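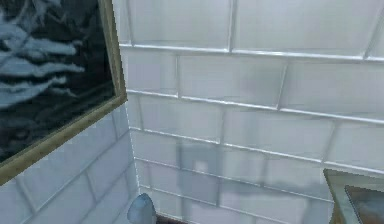

I gave up my car last spring and have been riding the bus to work ever since. A few people have asked how it's going, so I'm writing it down in one place.

My route is the 384. It starts at the Metevthorpe depot, goes past the library and the feed store, and lets me off two blocks from the office. The schedule says 10 stops between my house and work. In practice the driver skips half of them in the morning, so we usually get in a few minutes early and I stand outside until someone unlocks the door.

The 441 also goes downtown. It is faster on paper but it crosses the railroad tracks at Eten Street, and if there is a freight train you can sit there long enough to read a good part of a newspaper. I took it for two weeks in May while they were digging up my usual stop. I was late four times. My boss was fine with it the first two.

The money part is simple. I sold the car to a dealer for less than I wanted. The insurance company sent back a refund I had not expected, and I put that toward a pair of good boots and a raincoat. The monthly pass costs less than I used to spend on gas, and parking at work was never free either. What I did not plan for was groceries. You buy what you can carry. I quit getting the big bag of rice and the case of seltzer, and I go to the store three times a week now. I have a folding cart from Fidell Hardware that works all right on sidewalks and badly on gravel. One wheel squeaks. Oil fixes it until the next rain.

Doctor and dentist visits take planning. The clinic is out past the fairgrounds and the last bus back leaves before five, so I ask for morning appointments and take what they give me. Twice I have paid for a cab home. I count that as part of the cost of not having a car.

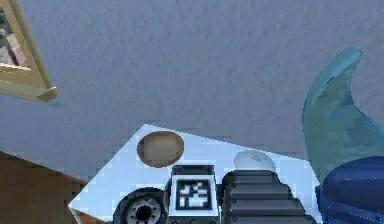

METEVTHORPE, Jun 21, 2019

The transit office put up the notice for the summer schedule this morning. The first 384 will leave 15 minutes later than it does now, and the last one at night is gone. The early change suits me. The late one doesn't, as I go to my sister's on the east side for supper and usually stay past nine. I'll have to leave before dessert or sleep on her couch.

They are taking comments until the end of the month. I filled out the card at the front of the bus and asked them to keep the late run at least on Fridays and Saturdays. If you ride that line, please fill one out too. The driver has a stack of them, and there are more at the counter in Gu Market next to the bus passes. Bring your own pen.

Bus 1517, the old one with the torn seat behind the back door, is still running. The heater on that one was stuck on all winter and is still on now. Sit near the front if you get it, and open the window before the other riders fill in.

I have no plans to buy another car this year. I'll look at it again when the weather turns, mostly on account of the walk from the stop to my house, which has no sidewalk for the last stretch and doesn't get plowed until noon.

Filed under: Getting Around, Town Stuff

Contact | © 2019 All rights reserved | Back to top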